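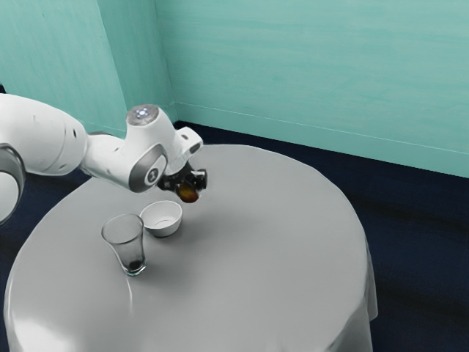

Drelwood Wellfield Rehabilitation
Progress report to the Nurnevetti Water Fund
Prepared by Salamatu Ayaaba, project engineer
30 Oct 2021

1. Status

Drilling is complete at both sites. Borehole 1 (Zalano) is cased, screened, developed and test pumped. Borehole 2 (Wumbei) is cased and screened, and development was still in progress when this report was closed. No pump has been permanently installed at either site. Work on the raw water main has reached the valve chamber below the Zalano access road.

The project is behind the program issued with the grant agreement. The delay comes from the second borehole and is explained in section 3. Spending is within the approved budget, with one transfer between lines that needs the Fund's consent (section 7).

2. Borehole 1, Zalano

The hole was drilled by direct rotary through the overburden and by down-the-hole hammer below it. Surface casing was set into competent rock and grouted from the bottom up through a tremie pipe. The grout was left overnight and tagged the next morning. The level had dropped in the annulus, so a top-up batch was placed and tagged again with no further loss.

Screen was placed against the two fractured zones picked from the drilling log and confirmed by the caliper run. The upper zone is narrow and sits close to the base of the weathered material. We considered leaving it blank. The driller's airlift yield rose clearly when the bit passed through it, and the water cleared quickly, so it was screened. Plain casing separates the two zones and provides the pump chamber. The pump intake will be set inside this plain section, above the lower screen, so that water entering the hole passes over the motor before it reaches the intake. The supplier has asked for a shroud to be fitted in any case and we have agreed to it.

Development was by airlift surging followed by jetting and then overpumping. Sand content was checked with a cone at the discharge. The first readings after each restart were above the limit in the specification and fell below it within the permitted time. By the end of overpumping the restart readings were also within the limit.

The step test was run in four stages. Drawdown stabilized at each of the first three steps. At the fourth step the level was still falling slowly when the stage ended, and the calculated well loss was noticeably higher than at the third. The duty point has been set at the third step. The original design assumed a slightly higher rate, and the shortfall can be made up by longer daily running hours without changing the size of the main.

The constant rate test ran for 24 hours at the proposed duty. The pumping level was read by dip meter and by a pressure transducer in a separate dip tube. The two records agree except for a short period early in the test when the transducer cable slipped at the clamp. The offset is plain in the data and has been corrected in the file, with the raw record kept beside it. Recovery was followed until the level returned to within the tolerance stated in the test procedure.

3. Borehole 2, Wumbei

The first hole at Wumbei was abandoned. The weathered zone was deeper than the geophysics suggested and contained a band of running sand under pressure. Temporary casing was advanced into it but could not be driven through, and on the second attempt the casing shoe deformed. The casing was recovered except for the bottom length. The hole was backfilled with cement grout to the surface, and the position has been surveyed and marked on the site drawing.

A replacement hole was drilled upslope, inside the same land parcel, so no new agreement with the landholder was needed. Mud rotary was used through the sand in place of air. This required a mud pit, a mixing tank and a change of crew shift, and accounts for most of the lost time. The replacement hole reached rock without incident.

The mud will take longer to remove than was allowed for in the program. A polyphosphate-free dispersant has been used, in line with the discharge conditions, and two rounds of surging have been done. Turbidity is falling between rounds. We will not start the step test until the return water is clear on restart. A test on a partly developed hole would give a low figure for yield and would have to be repeated.

The gravel pack quantity placed was greater than the calculated annular volume. This is consistent with some enlargement of the hole in the sand section — the caliper log shows it — and does not suggest a void behind the casing. The pack level will be tagged again when development is finished and topped up if it has settled. 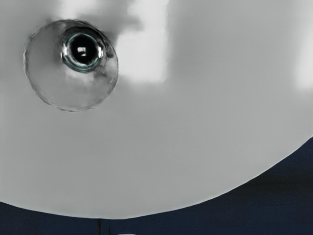
4. Pumps, rising main and headworks

The pump for Borehole 1 was ordered after the duty point was confirmed. The pump for Borehole 2 has been reserved by model range only. The number of stages will be fixed after the test, and the supplier has accepted this in writing with no change to the unit price.

The rising main specification was reviewed during the period. The tender allowed either threaded steel or a coupled stainless system. Chloride at Zalano is low, but free carbon dioxide is high enough to make the water aggressive to unprotected steel, and the old borehole at the same site lost its threaded column to corrosion at the joints. Stainless has been selected for both holes. The extra cost forms most of the transfer requested in section 7.

A check valve is built into each pump. A second will be fitted in the column at Zalano because of the lift. The supplier's drawing showed a bleed hole above the upper valve, and this has been deleted. It would drain the column at each stop and let the pump start against an empty pipe.

Headworks at Zalano are cast. The slab falls away from the casing on all sides and the casing stands above flood level as marked by the district survey. The well cover has entries for the power cable, the dip tube and the transducer cable, with a screened vent. The spare entry is plugged. The sampling tap has been moved to the upstream side of the meter on the advice of the laboratory.

5. Raw water main

Pipe laying started from the treatment works and is moving uphill. The length laid, tested and backfilled is 2409 m. Each section is tested before the next is opened. One section failed its first test. The leak was traced to a gasket that had rolled in the socket, and the joint was cut out and remade. The section passed on the second test and the result sheets for both tests are on file.

Bedding material from the first quarry was rejected after two loads for oversize stone. The replacement source is farther away and is priced higher per load. The difference is being carried by the contractor under the terms of the contract.

The air valve at the high point has been changed from single to double orifice. The line will drain back when Borehole 1 is isolated for maintenance and the single orifice unit would not admit air fast enough. The chamber had to be widened to suit. No other change has been made to the profile drawings.

6. Power and controls

The transformer at Zalano has been set on its pad and is waiting for connection by the utility. The application for Wumbei was delayed by the move of the borehole and has been resubmitted with the corrected position.

Both pumps will be started by variable speed drive with a ramp up to minimum speed short enough to protect the thrust bearing. Output filters are included because of the cable length. Low level protection will come from the transducer, with motor underload as backup. The setting for low level at Zalano has been taken from the constant rate test and will be reviewed after the first dry season in service.

Panel assembly is finished for Zalano. The factory test found a wiring fault in the surge arrester circuit and a mislabeled terminal strip. Both were corrected and the test was repeated.

7. Cost

Spending to date is below the planned figure for the period, mainly because the second pump has not been invoiced. The abandoned hole at Wumbei was charged to contingency. The amount is limited to drilling actually done, lost casing and grout. Standing time was claimed and has been rejected, as the rig was on site for the contractor's own convenience while the mud equipment was brought in. The contractor has not replied.

We ask for consent to move funds from the access road line to the rising main line. The access road came in under its estimate after the lower culvert was found to be sound. The total grant is not affected. Form and supporting quotations are attached as Annex C.

8. Water quality

Samples from Zalano were taken at the end of the constant rate test. Results are within the drinking water limits except for manganese, which is slightly over, and pH, which is low. Both were expected from the old borehole record. The aeration and filter stages at the works are sized for them. The bacteriological sample was clear after disinfection. Electrical conductivity was steady through the test and stayed below 1000 microsiemens per centimeter at every reading.

No samples have been taken from Wumbei. They will follow the constant rate test.

9. Work for the next period

Finish development at Wumbei, then step test, constant rate test and sampling. Confirm the second pump and place the order. Install the pump and column at Zalano once the utility connection is live — a temporary generator has been priced and is not recommended. Continue the main from the valve chamber to the Zalano headworks and start the Wumbei branch. Submit the as-built log for both boreholes and the sealing record for the abandoned hole to the district office.

Decision needed from the Fund: consent to the transfer in section 7, before the stainless column is released for delivery.

Annex A: Driller's logs and casing records
Annex B: Test pumping data, Borehole 1
Annex C: Budget transfer form and quotations
Annex D: Pressure test sheets, raw water main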